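Clesum adds plug adapter task to two-arm teleoperation set

11 May 2018

Clesum has added a power strip task to its remote-control program for two-arm robots, the company said Friday. Operators at its Serden site steer both arms by hand over a wooden tabletop and work with cube-shaped plug adapters set in a row on a long white strip.

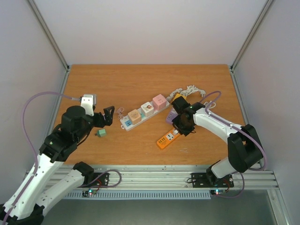 The set now holds nearly 3,000 recorded runs, 67 of them on the new task. Each run stores joint angles and gripper position along with video – operators can mark a bad run before it is saved. Training on the new task began in February, and a new operator gets 14 practice runs first.

Orange and purple power strips share the table with the white one, and their positions change between sessions.
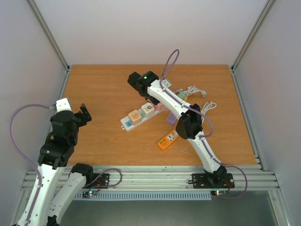 Availability

Luangrath, the control software, will ship with the first 1,000 runs. Skultov will host the files.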